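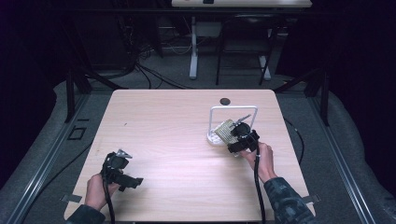

## Recording with hand-held grippers

**Do both grippers have to move in every take?**
No. Set the idle one low and keep it still – Drurus logs both sides either way.

**How should a board be held?**
Close the jaws near one edge. Leaning it against the wire stand is fine.

**How many takes per task?**
100 for a first check, 3000 for a full Nikley set.

**What if I drop a part?**
Stop, mark the take as failed and start again. Don't trim it.

**Where do the cables go?**
Off the near side of the table, with slack.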